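Filed under: Interiors / Surfaces and Textiles / Galleries

Furngate fit-out: wall, floor and cloth

May 11, 2025

The Furngate unit combines a vanity corner with a carpeted work floor, which puts hard panel, commercial carpet and household textiles within a few steps of each other. This gallery covers one piece of each. The written schedule for the unit is held under item 2715 and is not repeated in full. Product names are given where the schedule gives them.

1. Towel bar and wall panel. Pink terry over a dark gray bar with square mounts. The towel is folded at the left end and the right part of the rod is bare. The wall is pale gray with faint cloudy veining, in large panels, and a thin black joint runs down behind the cloth. The countertop on the left is beige marble.

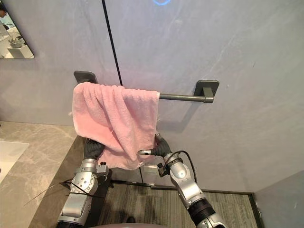

One reader wrote in after the October gallery to argue that a single rod is the wrong choice for any terry towel used daily, that two rods set 5 inches apart dry the cloth faster and keep the layers off each other, and that the second rod costs less than the laundry it saves. The same letter asked for the fixing method on panel walls.

The point about spacing is fair. A towel folded over one rod has four layers touching near the fold, and the inner ones get little air. Spreading the cloth to the full length of the bar does most of what a second rod would do, provided the bar is long enough. The schedule calls for the Iltholm single bar and leaves no room beside the mirror for the double version.

On fixing: the Iltholm plates take two screws each. In stone-look panel the holes are drilled with the hammer action off, at low speed, through masking tape. Keep every hole at least 6 inches from a panel joint. The level is taken from the rod after both posts are on, as the plates have a small amount of play — enough to throw off a short bar. Tighten the set screws last.

Terry should be washed once before it is hung anywhere with a pale wall behind it. Snags are trimmed flush with scissors. A pulled loop will not run in a woven terry, but pulling on it makes a bald line.

2. Carpet. Gray commercial pattern, short staggered strips in light and dark tones. The floor has a small whitish worn patch and there is black cable lying across it in loose loops. White furniture legs and chairs stand toward the far side.

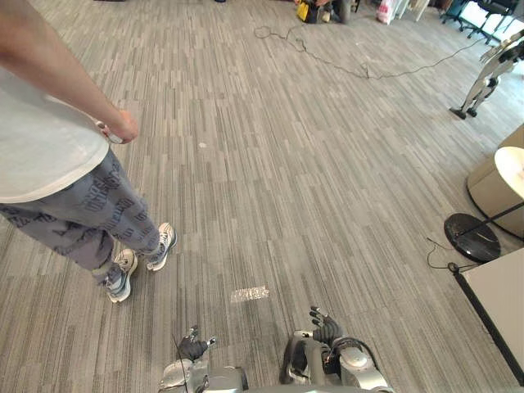

Strip patterns of this type are specified for floors that get moved around on. The two tones hide lint and minor soiling well and hide abrasion poorly, as the pale backing or a crushed pile reads as a break in the strips. The Zarholm range on the schedule is supplied with 5 percent spare material from the same dye lot. Spares belong in the unit, laid flat, with the direction arrows marked on the back in pencil.

Caster traffic is the usual source of wear. Hard casters go on a mat, soft casters may run directly on the pile. A patch smaller than a coin is left alone and checked at the next cleaning. Anything larger is cut out square along the strip lines, following the pattern so the seam falls between tones, and the new piece is set with pressure-sensitive adhesive — never a full-spread glue.

Vacuum along the strips first, then across. The schedule gives 7 passes for entry areas, a high figure, and leaves the rest to the cleaner's judgment. Lift cable before vacuuming. A loop caught in the brush bar damages the jacket and can pull the pile with it.

3. Black cloth. Soft, matte, with a fuzzy face and a rounded, rolled hem, seen over the gray carpet. Grey highlights on the folds are faint, and one end narrows like a sleeve.

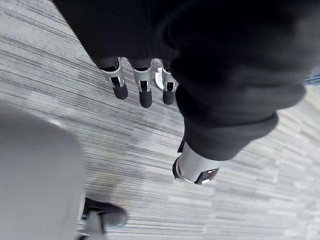 Dale Orrick
Surfaces and Textiles Editor

Black is the hardest color to keep presentable above a pale-flecked floor. Fuzzy fabrics pick up carpet fiber on contact and hold it through a normal shake. A lint roller used in one direction removes most of it. A stiff clothes brush raises the face and should be tested on the inside of a hem.

Care notes for dark knits, as printed in the Maeng textile guide used for this unit: turn inside out, cold wash, no softener, dry flat. Fold with the sleeves inward. Do not hang heavy knits from a bar or hook for more than a day, as the weight stretches the shoulder line and the mark of the rod stays in the cloth. Shelf storage is preferred.

Tags: towel bars, panel walls, commercial carpet, terry, knits, Furngate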